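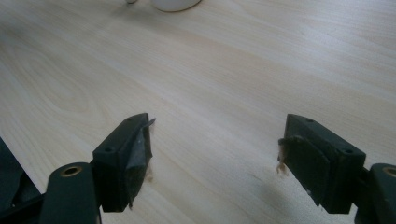 4. Care of the tabletop

The top of the Etia table is light wood with a matte surface. Please clean it before first use.

1. Wipe with a soft damp cloth, always along the grain.
2. Dry at once with a second cloth.
3. Put back mugs and other small things only when the top is fully dry.

Note: A white plastic mug can leave a ring too — wipe its base first.

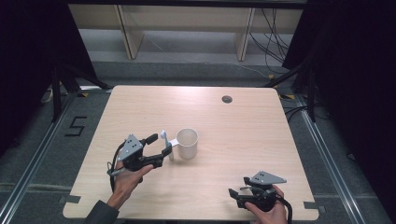
4. Clean the edge of the round cable hole with a dry toothbrush. Do not pour water near it.
5. Check the rounded corners for rough places.

Caution: Do not use wax or oil. For marks which stay, write to Doletti, part no. 182.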